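Two-arm pick and place – notes for session 14

Hi all, these are my notes from Tuesday's session, tidied up a bit for those of you who missed it or who were still fighting with the installer when I got to the good part. Slides are in the shared folder as usual, and the starter code is in the folder called kitchen_two_arms. Please copy it before you start changing things!

So far you've only driven one arm, and one arm is pretty forgiving. It has the whole counter to itself and it can take the scenic route if it wants to. Add a second arm and suddenly you have to care about where everybody's elbows are. That's what we're doing for the rest of the term, and it's what your team project in Kavik will be built on.

First thing: work out which arm gets which object before you write any motion code. I know it's tempting to jump straight in. Sketch the counter on paper, draw a line down the middle and give each arm its own side. Anything that has to cross the line is a special case, and you handle those one arm at a time.

Second thing: lift before you travel. Every team last January had an arm plowing sideways through something because the lift height was left at zero. Set it once at the top of your file and use the same name everywhere. When you change it (you will), you only change it in one spot.

Third, keep the gripper command separate from the move command. Close, wait, then move. The wait is short but it matters – without it the arm leaves while the fingers are still closing and you spend twenty minutes blaming your coordinates.

A few of you asked what the random seed is for. It sets where the food and dishes start out. Use 3091 while you're debugging so we're all looking at the same layout and I can help you faster. Once your code works there, try other seeds. If it falls apart on the next one, you've probably typed in a position by hand somewhere instead of asking the simulator for it. Fabrice Hoarau wrote a little script that prints every object's position at the start, and it's in the tools folder. Use it!

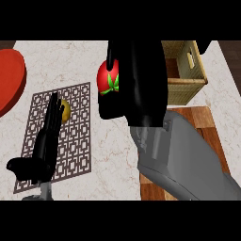

Armelle Bodin
Robotics instructor, Stemik after-school program

With both arms over the marble like this, look at how close the right gripper and its tomato are to the basket. That's the kind of spot where I want you to pause the simulation and turn the view. From one angle it's really hard to judge how much room you've got, and the big gray arm link covers a lot of the cutting board too.

For next time:
Get one object moved with each arm, one after the other.
Then try both arms together, at half speed.
Write down what went wrong, in your own words. Half a page is plenty, and a messy half page is fine.

Work in teams of 2 and put both names on the file. If Kavik freezes when you load the kitchen, close everything else and try again before you email me. I'm in the lab during lunch on Thursday if you get stuck.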